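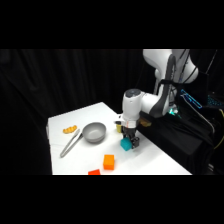 I have been out of work twice in my life, once at 29 and once at 53, and I can tell you the second time is a whole different animal. So when my sister-in-law mailed me the Trelico Job Search Planner in March, with a sticky note on the cover that just said "use it," I was in no mood to be organized by a spiral notebook. I have now used it every morning at the kitchen table for long enough to have opinions, and a few readers have asked for them, so let me pour another coffee and tell you how it went.

The planner is a thick book, 275 pages, with a soft cover that has held up fine in my tote bag. The first part asks you a lot of questions about what you want, what you're good at and what you would never do again for any amount of money. I nearly skipped all that. I'm glad I didn't, because the "never again" page made me laugh out loud and then made me cross off half the jobs I had bookmarked! I'd been applying for office manager positions out of pure habit, when the part of the work I liked had always been training the new people.

After that come the weekly spreads, and those are the real reason to buy it. You get a column for applications, a column for people you've talked to, and a little box for what you promised to do next. That little box saved me. I had told Pieter Jansen, whom I used to work with at Kandby, that I'd send him my new resume, and without the box I would have let it slide for a month out of plain embarrassment. He passed it along to Akinyi Mussa in their training department, and she gave me half an hour on the phone and the kindest, bluntest advice I've had all year (take the software list off the top of the page, put the people you trained there instead).

Now for the grumbles. The paper is thin, and my favorite gel pen shows through to the other side, so I switched to pencil. The contact log at the back has room for 100 names, which sounded like a joke to me when I started and doesn't anymore, but the lines are so narrow that I can't fit a phone number and a note about the conversation. I also could have done without the cheery sayings at the bottom of each page. On a morning when you've had 2 rejections before breakfast, you do not want to be told to bloom.

I did try the Sturkton app as well, for comparison. It's quick, and it reminds you about follow-ups, which a notebook never will. But every time I picked up my phone to log a call I ended up reading the news, and then there went the morning. If you're better behaved than I am, it may suit you fine - my nephew swears by it.

The interview pages deserve a word too. There are prompts for getting ready beforehand and a blank half page for afterward, and I'd urge you to fill in that second part while you're still in the parking lot. I wrote down a question about handling a slow learner that had tied me in knots, worked out a decent answer over supper, and was asked nearly the same thing at Barroso the next time out. I won't claim I was brilliant, but I did have something to say.

Would I buy it with my own money? Yes, and I've already ordered one for a friend whose office is closing. If you only need a place to list applications, a plain notebook will do the job. If you're changing direction, or you've been at it long enough that the days are running together, I think you'd get your money's worth from the first section alone. Just bring a pencil.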